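4. Evaluation of the Tabletop Transfer Package

4.1 Package under review

The Trullberg package is sold as a complete kit for small laboratories and teaching groups that want to study the handling of granular material without building their own cell. It consists of an arm, a tool mount, a control box, a task editor and a set of prepared routines. The supplier, Hoekstra, also offers a remote setup service in which an engineer adjusts the routines to the buyer's own bowls and tools. We purchased the kit at the listed price and used the setup service once. Neither author received payment or equipment from the supplier.

Two questions were of interest. The first was whether the prepared scooping routine can be used as delivered, by staff with no training in motion planning. The second was whether the fill estimate reported by the task editor agrees with the mass of material found in the bowl. The second question matters more to a buyer, because the editor uses the estimate to decide when a routine is complete and writes it to the log as the result of the run.

4.2 Test procedure

Each run began with a weighed portion of dry granules in a source container. The routine was asked to move a fixed target mass to a receiving bowl. After the arm returned to its rest pose, the bowl was removed and weighed on a bench scale with a resolution of one hundredth of a gram. Material found outside the bowl was brushed onto a tared sheet and weighed separately. The cover was then shaken out and laid flat again. It was not replaced between runs unless a fold stood high enough to touch the tool.

A total of 400 runs were carried out. Kedir Negussie operated the cell for the first half of the series and Mitiku Gashaw for the second, so that habits of loading and bowl placement would not be confined to one operator. Both followed the same written sheet. Runs stopped by the control box were kept in the series and marked as incomplete. The supplier's firmware was held at the version installed on January 18, 2023, and no update was accepted until the series had ended.

The tool used throughout was a scoop with a rounded head. The kit manual allows any tool with a handle of suitable thickness, but asks the user to enter the depth of the head, its width and the distance from the grip to the tip. These values were measured with calipers and entered once. The manual does not say where on a curved head the depth should be taken. We used the deepest point.

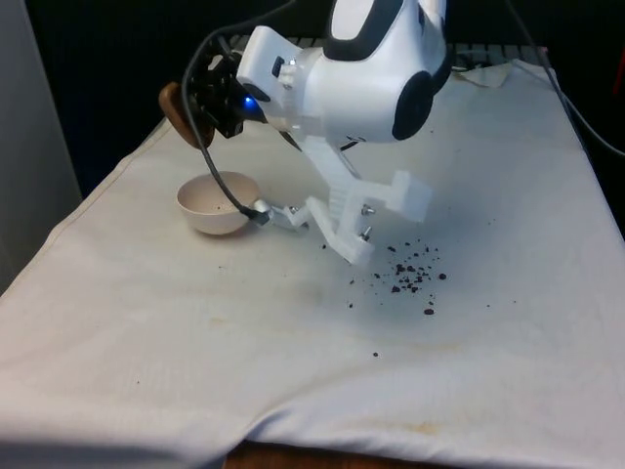

Spill was treated as a separate outcome from underfill, and the two were scored on different scales. An underfilled bowl can be corrected by a further pass if the controller knows that material is missing, while spilled material is lost to the routine and may also foul the work surface. The editor makes no such distinction. It computes the fill estimate from the number of completed passes and the entered tool volume, and takes no reading from the bowl. A condition with a few specks in the bowl and a scatter of dark granules on the cloth to its right therefore cannot be told apart, in the log, from one in which the full portion reached the bowl. For this reason all results below are based on weighed mass, and the logged estimate is reported only for comparison. We scored a run as a success when the receiving bowl held at least 70 percent of the target mass, a threshold lower than the one used in the supplier's brochure but closer to what our own users would accept for a demonstration task.

4.3 Behavior of the prepared routine

The routine divides each pass into approach, load, lift, carry and release. Approach and lift gave no difficulty. Loading depended on how the source material had been leveled. A flat surface gave similar portions from one pass to the next, and a heaped surface gave a large first portion followed by small ones. The manual recommends leveling but the task editor does not prompt for it, and the step is easily skipped by a new operator.

Release was the weakest phase. The routine turns the wrist through a fixed angle at a fixed speed and assumes that the head of the tool is centered over the bowl when the turn begins. The assumption holds only if the grip-to-tip distance is correct. An error of a few millimeters moves the point of release toward the rim, and a shallow bowl leaves little margin. The remote engineer advised us to reduce the turning speed and to add a pause at the end of the turn. Both changes can be made in the editor. The pause lengthened each pass by 2 seconds.

Placement of the arm relative to the bowl also deserves care. The figure in the manual shows the two well apart. On a small table this spacing is not available, and the cable to the lower link then passes close to the bowl. We routed the cable by eye and checked it by hand before each session.

Figure 1. Work area of the Trullberg kit. The scoop is held in the black gripper to the left of the wrist housing, with its head above and slightly behind the bowl. Dark granules lie on the cloth in front of the base bracket.
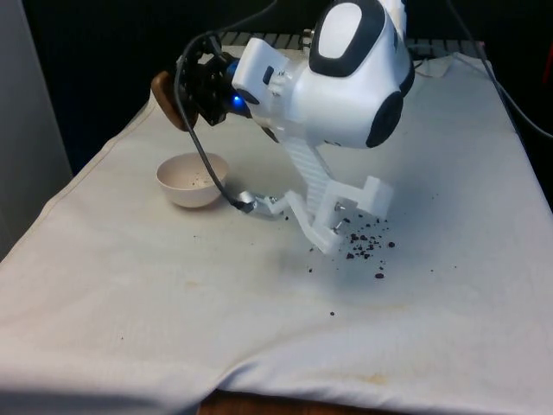 4.4 Setup service

The setup service was requested through the supplier's web form and was completed 14 days later. The engineer worked from a file exported by the task editor together with our tool measurements, and returned a revised routine with short notes on each changed value. The notes were clear and could be followed without further contact. The revised routine did not alter how the fill estimate is computed. When asked, the engineer confirmed that the estimate is derived from pass count alone and that a scale input is not supported in the present version of the control box.

For comparison, the Grirnton kit accepts a serial scale and can end a routine on measured mass, but it comes without prepared scooping routines and requires the user to write the release motion. The Sarkov kit offers neither feature. A buyer whose main interest is in motion will find the Trullberg package the quickest of the three to bring into use. A buyer who needs a record of delivered mass will have to add a scale and keep a separate log, as was done in this study.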